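Kitchen & tableware helper wanted, Olldale

Adolora guest house, 2 positions, start December. Early shift, 6 am till the lunch things are put away.

What you'd do: lay breakfast, clear it, load and empty the dishwasher, sort cutlery, wipe down counters, keep the coffee corner stocked. Some light prep. No cooking, we have a cook.

Cutlery matters here more then you'd think. White handled set, gets checked by hand before it goes out, spots polished off. Slow job, needs someone patient.
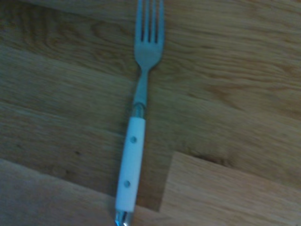 One of our forks, white handle with rivets.

Coffee corner is the other big one. French press, kettle, pitchers, cups, jam jars all live along the back wall and have to be back there before you leave. Wood counters so no puddles please, wipe as you go.

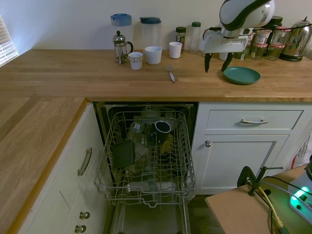 Busy mornings the dishwasher runs back to back, so you'll be bending and lifting a fair bit. Plates go away by size. Chipped stuff goes in the crate by the door, dont bin it, we log it.

Pay is 265 a week plus breakfast. Bus from Memlow stops outside, parking round back is tight. Experience nice but not needed, we train. Must be OK with early starts and holiday weeks.

To apply: drop a short note at the front desk or mail to Adolora, 1496 Bastos Road, Olldale. Put "kitchen helper" on the envelope. Include a phone number, we call in the afternoons after 2.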